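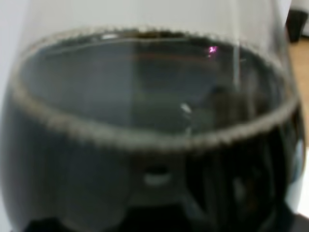
Ludwood builds and programs robot arms for kitchens, cafes and small food plants. We started with a single arm and one customer, and most of what we do today is still the same kind of job: picking up a container, moving it without spilling, pouring from it and putting it back. Dark drinks in clear glass are a good part of our daily testing. The glass is see-through, the surface of the liquid reflects like a mirror, and a ring of small bubbles sits where the drink meets the wall. Our software uses that ring to find the fill level, and a view from close range and slightly above is the one we work with most.

Who we are

The company was founded by Nizar Saliba, who still runs the test floor. Before Ludwood he repaired vending machines. There are 6 of us on the engineering side, plus an office that handles orders, parts and visits. We share a building with a packaging supplier in Luik, and our entrance is on the side, past the loading dock.

What we make

Minero is our pouring station. It has one arm, a camera at the wrist and a work surface that wipes clean. It can be set up for cups, mugs or larger glass vessels, and the fill level is entered in milliliters, up to 1000.

Fillovov is the software that runs it. It can also be bought on its own by customers who already have an arm. Updates are included for the first year.

Open day

We open the test floor to the public every June. Last year 307 people came through, more than we had chairs for, so this year the demonstrations will be given standing and repeated every half hour from 10 a.m. The last one starts at 3:30 p.m.

A demonstration takes about 20 minutes. One of the engineers runs a full pour at normal speed, then again slowly with the wrist camera shown on the wall screen – this is the part most visitors ask to see twice. After that you can set a fill level yourself and watch the arm work to it. Children are welcome but have to stay behind the yellow line while the arm is moving.

There is no charge and no sign-up for individuals. Schools and groups of more than ten should write to the office first so we can give them their own time.

Visits during the year

Customers can book a private visit in any month except August. Bring the cups or glasses you use. We keep 1128 different containers on our shelves, but yours may not be one of them.

Parking is behind the building. Please sign in at the front desk.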